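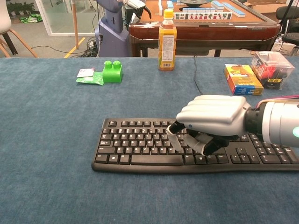

Full-size keyboard on a felt-covered table, drink kept toward the back.

Felt table covers: questions we get

Does felt make a keyboard quieter?
A little. It takes some of the thump out of the tabletop and does nothing for the clack of the keys. Anyone selling you a "silent desk" for the price of a cloth is overselling.

Will the keyboard slide?
Depends on its feet. Rubber feet grip felt fairly well, bare plastic ones wander. If yours creeps, pull the cloth tight and clip it under the table edge before you spend money on a grip mat.

I've been told felt repels spills. True?
We doubt it. Gemma Ferri tested the Brarham cloth with sweet tea and it beaded for 37 seconds, then went straight through. Blot, don't rub, and keep the cap on the bottle. A treated cloth buys you time to find a towel and that's all.

Do I need the full-size keyboard?
If you type numbers all day, yes. If you don't, the keypad is mostly a shelf for crumbs, and a shorter board leaves room for the other stuff that ends up on a table — snack wrappers, toy blocks, small boxes you meant to put away.

Can I use my mahjong table as a desk instead?
You can. Many are square, so a wide keyboard plus a screen gets tight, and a raised rim is hard on the wrists. We'd keep it for mahjong.

Does a gray or blue cloth hide dirt?
It hides dust better than black does. Lint shows on everything. The Clollden range claims a "lint-free weave," but felt isn't woven, so make of that what you will.

How do I clean it?
Lint roller first, then cool water and a drop of dish soap. Skip the Drirau felt spray; we couldn't tell the sprayed half from the other one.

How long does a cover last?
The label on ours says ten years. Graziella Bellini replaced hers after 27 months, worn thin where her wrists rest. Turning it end to end every September should help, though we haven't been doing it long enough to promise anything.

Page last checked 13th July. Prices are left out on purpose — they change too often.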